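3rd June - Groltside cell, garment folding

Target for this item is 200 episodes. Elastic waist toward the green tray at reset, tray left empty.
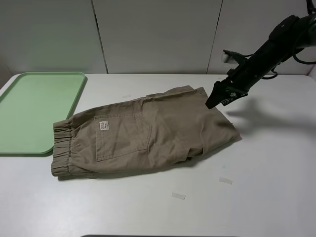

Start poses

Vary leg offset and rotation between episodes. Hugo Ortuño wants more flat starts.
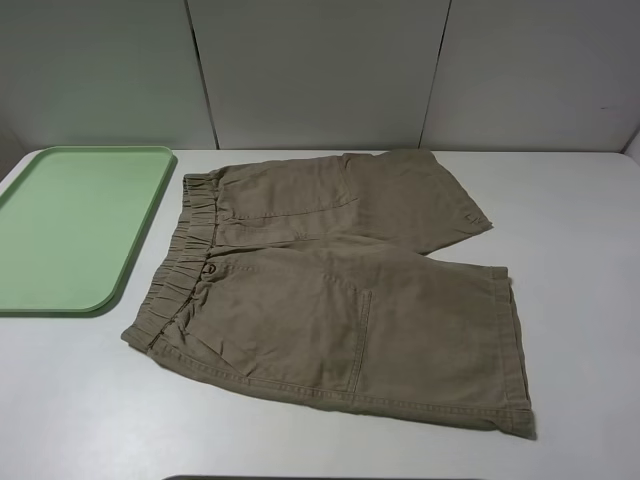 Waist angle goes in the episode notes, along with any restart. Pinch grasps get their own label - see the May sheet.

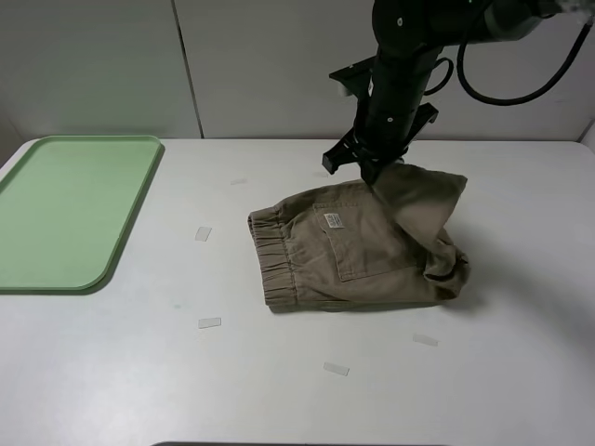 Pinch near the lifted flap, khaki garment.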